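Dogbe Drying Rack Set: Read Me First

Dogbe is a set of short recordings about putting crockery away: mugs onto a mug tree, plates into a stand, pens back wherever pens live. It has 200 episodes. Wumpini Gyamfi did the setups, and Maxine Ashby did the labels and most of the complaining.

What's in it

mugs/ hanging and unhanging, 62 episodes
plates/ standing plates up, laying them down again
clutter/ same chores with a marker or other junk on the mat
notes.txt Maxine's remarks, unedited, read at your own risk

Labels

Each episode gets one line of plain text, such as "hang the pink mug on the right." Left and right are as the viewer sees them. We argued over this for 7 days and would rather not reopen it.

A mug counts as hung when its handle is over a peg and it stays there for 10 seconds. Leaning hopefully against the post is a fail.

A typical mugs layout, with the teal mug on the left of the tree and the pink one on the right:

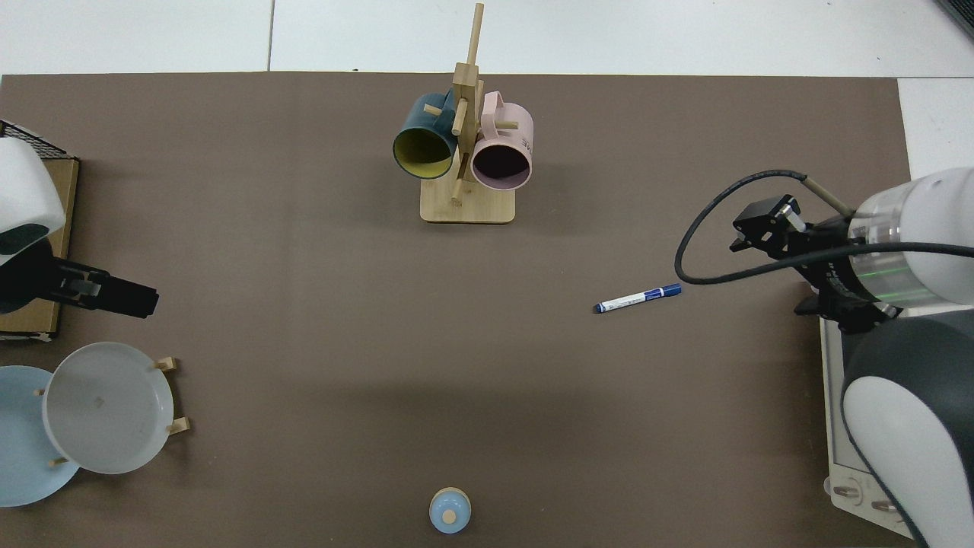

Known problems

Some early labels call the teal mug "green" or "the dark one." Same mug. The plate stand is called "rack" in plates/ and "stand" everywhere else. Fixes are welcome, and so is a mug with a sensible handle.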